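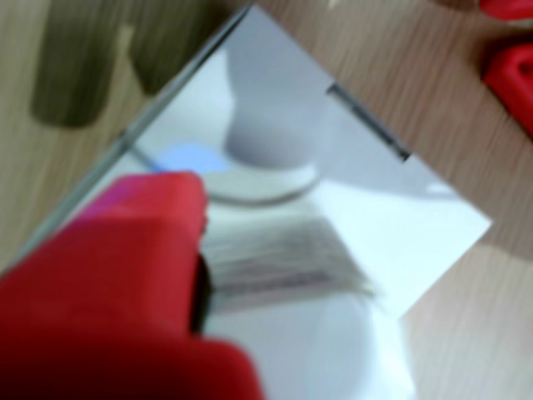
Red finger over the mirror, light bouncing off the glass

gritidwood_6
So can these things do real chores yet or what? I run a little frame and mirror shop and I'd love to hand off the boring part, which is picking up glass and putting it down again all day long. My gut says two more years.

nesov8
Two years, ha! I've got seven in the pool at work. Bare tabletop is easy, sure.
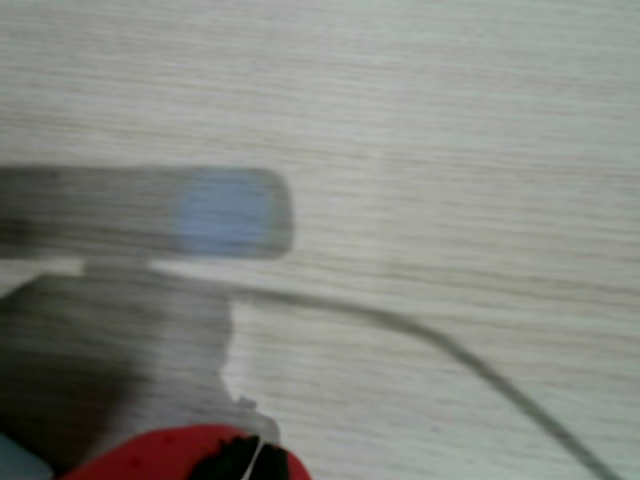

But my kitchen table has mail, cords and somebody's cereal on it by noon, and I don't see anything sorting that out before I'd lose patience and do it myself.

mamside
Disagree with nesov8. Clutter isn't the hard part anymore, boxes especially. Flat sides, square corners, grab and go. 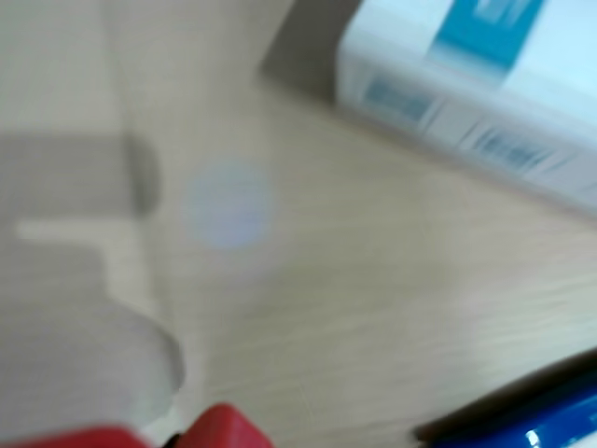 Glass is where I get nervous (I've cracked enough of it with my own two hands). Shiny stuff confuses cameras, and thin edges lying flat on wood are a pain even with fingernails.

gritidwood_6
Well that's my whole business, mamside! 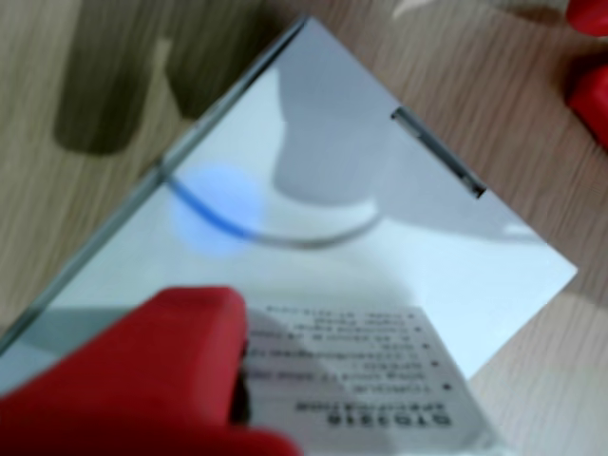
Backwards label in the shiny plate

gounder
I'd let one wipe my counters tomorrow. Mirrors, no way. Ask me again in April.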